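Chapter 4
Small Things in Wrappers

In this chapter
Why single items get wrapped one by one
Sorting a mixed drawer
Film, seals and the loose end
Keeping a stock list that people will use

I started my working life in the stockroom of a small hotel called the Turanden, and the first job I was given there was a drawer. It was a deep drawer under the linen shelves, and everything that didn't belong anywhere else had been dropped into it: sewing kits, shower caps, combs, shoe cloths, pens, toothbrushes, all in their own little bags. My boss, Karim Ouazzani, pulled it right out, tipped it on the table and told me to come and find him when I knew what we had. (I went and found him after ten minutes. He sent me back.)

I've taught housekeeping and stores for a good while now and I still begin with that drawer, or one like it. You learned in Chapter 3 how to receive a delivery and check it against the order. That's the easy end of the job, if you ask me! A carton of 2,000 soaps from one supplier comes with a label on the side and everything in it is the same. The trouble begins once the carton is open and the contents have wandered off in twos and threes to trolleys, pockets, reception desks and drawers. What comes back to you is a muddle, and the muddle is mostly small, light and wrapped in clear film.

So let's talk about the film for a bit. A single wrapper does a few things at once. It keeps dust and fingers off, it tells the guest that the item hasn't been used, and it lets you see what you've got without opening anything. I'm very fond of that last one. With a paper sleeve you're trusting the print. With clear film you can look straight through at the colour and the shape of the thing, although you do have to look properly, as shiny plastic throws the light back at you and one slim handle looks very much like another when you're in a hurry.
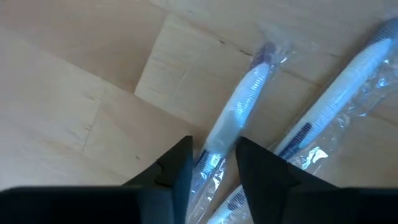 My own way of sorting is slow at the start and quick after that. I clear a table, a plain one for preference, and lay things down singly so that nothing overlaps. Then I put like with like, going by shape first and colour second. Long thin things go together, flat square things go together, and anything I can't name goes to one side until the end. Please don't stop to puzzle over the odd ones as you meet them. I used to, and I'd lose half the morning to a shoehorn.

Once the groups are made, go through each one again and look at the wrappers. You're after splits, holes and seals that have come apart. Most wrappers of this sort have a flat end that sticks out past the item, and that's the bit to handle if you can, though plenty of people grab the middle and no great harm comes of it. Creased film is fine. Film that has opened is a different matter: in the Turanden we took the item out of guest stock there and then, and I'd like you to do the same. It can't go back in a room, however clean it looks.

Only now do you count. I know it's tempting to do it sooner, and Karim would let new starters try, just so they could see their figures change when a stray bundle turned up at the bottom of the pile. My first count of toothbrushes was 53. My second wasn't, and I've never found out which was right.

Then write it down, in the simplest list you can bear. I've seen stock sheets with a column for everything under the sun, and they were always blank by January. Give each item one line, with its name, where it's kept, how many there are and the smallest number you're happy to have left. If two suppliers send you the same sort of thing, as Andow and Farina both did for us, give them 2 lines and keep them in separate boxes. Guests do notice when a pair of toothbrushes in a shared bathroom don't match, and they notice even more when they match exactly and they can't tell whose is whose, so have a think about which complaint you'd prefer.

Before you read on, find a drawer. It can be at home or at work, but it should be one that you'd be slightly embarrassed to open in front of a visitor. Empty it on to a table and sort it as I've described, and keep your list, as you'll need it for the exercise on reorder levels in section 4.3.

4.1 Choosing where things live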